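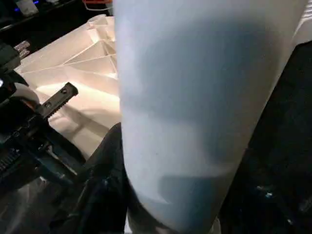 Shell history across machines - what do you all do?

skadby_dan
I have three boxes and three separate bash histories, and the command I want is always on the one that's powered off. Right now a cron job copies .bash_history to a shared folder every 12 minutes and merges it with sort and uniq. The merged file is 1,992 lines and in alphabetical order, so it reads like a phone book written by someone having a bad day. Is there a better way?

mtapsell
Sort is your problem. Set HISTTIMEFORMAT so each entry gets a timestamp, then merge on that. Also turn on histappend or your last terminal to close eats the others.

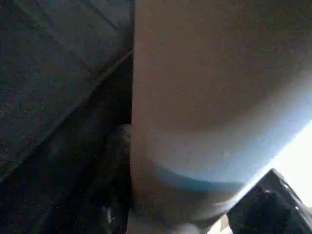 Tuesday, bench end

skadby_dan
Histappend was off. It has been off since I set this box up. That explains a lot about my December.

norkden
Or stop hoarding. If I've typed something twice it goes in a script, with a name, in git. My history is capped at 40 lines and I sleep fine.

mtapsell
You also asked on here last month how to undo a rebase you couldn't remember doing.

norkden
Unrelated.

katene_k
I'm with norkden on scripts but 40 is silly. Half of what I search for is stuff I ran once and had no idea I'd need again. Nobody writes a script for a one-off tar command. 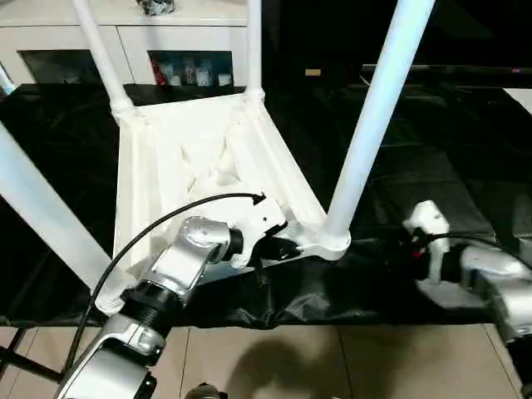 And nobody remembers the flags for it either, so it's history or the man page, and the man page is longer than my lease. I keep one file per host and grep the lot. No merging, no cron. The function is four lines and I've only broken it once, by naming it "find".

norkden
I have a script for tar.

skadby_dan
Of course you do. Tried the timestamps and it mostly works, but multi-line commands come out shuffled. One for loop is now in three places.
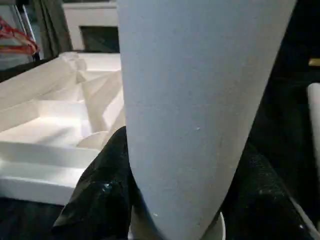

Posted by Huia Lowther, 4:40 pm

Those timestamps are on their own line above each command, so a plain line sort will tear them apart. Glue each stamp to its command with awk first, sort, then split again. Turn on cmdhist and leave lithist off, that keeps most loops on a single line. And check for passwords before you sync anything. I found nearly 400 lines in mine with a token in them.

mtapsell
Seconding the password thing. HISTCONTROL=ignorespace, then put a space in front of anything you'd regret.

norkden
That would be all of Dan's.

skadby_dan
Going to try the awk version tonight. Copying the file somewhere safe first, by hand.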